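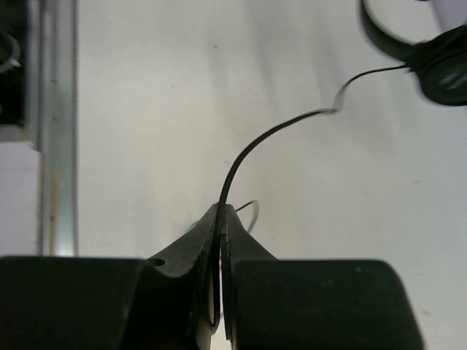
Idora thin black cable on the reel: review

Reviewed by Hanneke Prins
2023-03-26

Rating: 7 out of 10

I bought this cable for low-voltage work around the house, mostly shelf lighting and a couple of door sensors in the garage. Until now I had been using offcuts from the hardware store, which come in whatever colour is left in the bin. I wanted one reel of thin black cable that I could pull from for a year and not think about again.

It was ordered online from Khoury, item number 3367, and came to $41 with postage. Delivery took a week. The parcel was a plain padded bag with the reel inside it and a folded sheet of specifications. There was no other packaging to throw out, which suited me.

What it is like to handle

The cable is thin and fairly springy. It comes off the reel in a curve and wants to keep that curve, so a short length on the bench will sit up in an arc unless you hold both ends down. For a run along the back of a shelf I tape one end, pull it taut, then clip it as I go. Doing it the other way round, clips first, left me with a wave in the middle that I had to pull out later.

Kinks are my main complaint. The outer layers on my reel were fine. Further in there were small bends every so often, and once a kink has set it takes some work to get rid of. Running the cable between finger and thumb a few times helps. Warming it with a hair dryer on low helps more. You can still feel where the bend was, but behind a shelf it doesn't matter. In open view along a white wall I would cut that part out and use it for something else.

Short offcuts curl up tightly. I keep mine in a jar by the bench and they are handy for tying things or for jumper leads. They are also easy to lose on a dark floor, so sweep up before you walk through in socks.

Stripping and joining

The insulation strips cleanly with a decent pair of strippers. With my older pair, a Bilton I have had for years, I nicked the conductor twice before I worked out that I needed the next notch down. Scissors are not a good idea. Solder took without trouble. I also used small screw terminals for the door sensors, and folded the bare end back on itself first so the screw had something to bite on.

The reel

The reel is the weak part. There is no slot or notch to park the loose end, so it springs out and unwinds a few turns if you put it down carelessly. I put a bit of masking tape over the end each time. My neighbour Darmawan Wibisono has the same cable and uses a rubber band, and that works just as well. For the price I would have expected a notch.

Compared with Jinthorpe

I have used the Jinthorpe equivalent before. It is softer and lies flatter straight off the reel, and the jacket marks more easily when you push it under clips. It also costs more per metre. For hidden runs I would pick the Idora. For anything that has to be tidy and in plain sight, the Jinthorpe is less bother.

Good points

Thin enough to go behind trim
Strips and solders well
Black all the way along, no printing on my reel

Bad points

Kinks in the inner layers
Nowhere to secure the loose end
Holds its curve

I have done nearly all of the shelf lighting with it now and there is still plenty left for the garage. I will update this in September if anything has cracked or come loose over the winter.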